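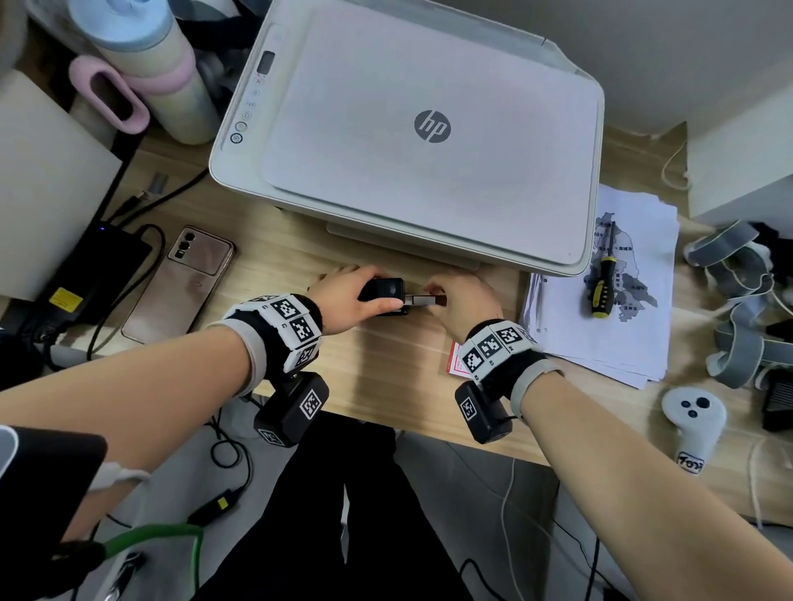

## 4. Good practice at the desk

The rules in this section apply to every desk session recorded with the Trelluletti wrist kit. They were written by people who had broken all of them, some of them twice. Read them before you put the cuffs on. Turning pages afterwards is possible but undignified.

### 4.1 Before you start

1. Fit one cuff to each wrist, over the band, with the module hanging on the underside. Marker tiles face outwards. If you can admire them without twisting your arm, so can the head camera.
2. Push long sleeves up past the cuff. A cardigan is the most common cause of lost tracking at the Disholm site, and it has never once apologised.
3. Wipe the tiles with a dry cloth. Do not use spray, spit or the cloth from the kettle corner.
4. Hold both hands out over the desk and turn them slowly until the status page shows **2** cuffs found. If it shows one, check the other. If it shows three, ring Dallevitz support and enjoy the silence.
5. Wait 30 seconds for the clocks to settle.

> **Note:** Leave the desk as its owner keeps it. Phones, bottles, papers and cables are all welcome. A robot that has only ever seen tidy desks will be no use to any office we know of.

### 4.2 Handling plugs and small devices

1. Hold the device with one hand and the plug with the other. Bracing the device against your chest hides it from the camera and teaches the robot to own a chest.
2. Grip the plug by its body, never by the cable.
3. Keep your work over the desk, within easy reach. If your elbows are straight, you are too far away.
4. Bring the two parts together at your normal speed. Acting for the camera slows people to a sort of underwater ballet, and those takes are thrown out.
5. If the plug will not go in, take it out, look at it and try again. Keep recording. Fumbles are kept under rule 12 and are by some distance our largest collection.

> **Caution:** Do not force a connector. The Achterberg test bench has a drawer for devices that were forced, and there is no more room in the drawer.

> **Caution:** Mains power adapters stay where they are during a take. Work on low-voltage plugs only, unless your task sheet says otherwise and has been signed by someone other than you.

### 4.3 Things that can be read

Printed sheets, cards, labels and screens can all end up in a recording.

1. Turn over anything with a name, address or account number on it.
2. Lay phones face down. Silence them too; the microphones are better than you think.
3. If you spot something private halfway through, finish the movement, stop the take and enter code **1235** in the log. Do not lunge at the paper. The lunge will be recorded as well.

### 4.4 Stopping

Stop at 100 takes, or when your wrists ache, whichever comes first. It will be the wrists. Take both cuffs off before you eat, drive or wave to anyone important.

Put the cuffs back on the charger with the modules facing down. Faults go in the Monday log. Questions about these rules go to Costel Vukčević, who wrote rule 12 and would like it known that he was overruled on rule 13.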